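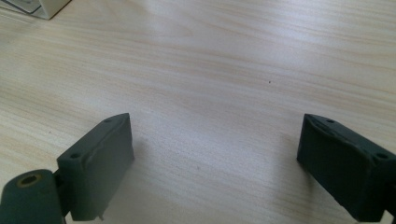 Slide 1. The tabletop, with light on the grain.

Good morning, and thank you to Yaneth Agudelo for the invitation. My talk is about one ordinary thing, the surface of a table. (Wait until people sit.)

Look first at the color. It is pale, with cream and light tan lines which go long and soft. Where the light falls, the lines almost disappear. At Gridell we have 6 tables in this color family, and clients always ask me if the pattern is "real". I answer: first move your head, then ask again.

Say slowly: reflection hides the grain. If you choose a table for a reading room, look at the sample flat, near the window, and not standing in your hand.

Short story here – Ulises and the 122 samples in November. Maximum 3 minutes!

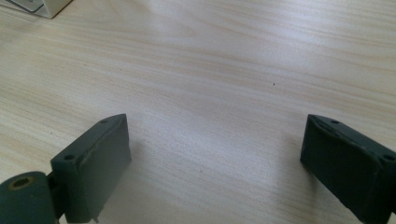

Slide 2. Same table, the open middle part.

Now the question of free space. A-yeong Jin likes to begin a room plan from the bare wood and put the things later. I do the same with a desk. Leave the middle open, and let the lamp and the papers stay at the sides.

Ask the room: who has a light table at home? Does it make you tired in the afternoon? Let two people answer.

If there is time, talk about the matte oil from the Rowbotham workshop. If not, go to the questions. Samples are with Faustine, by the door.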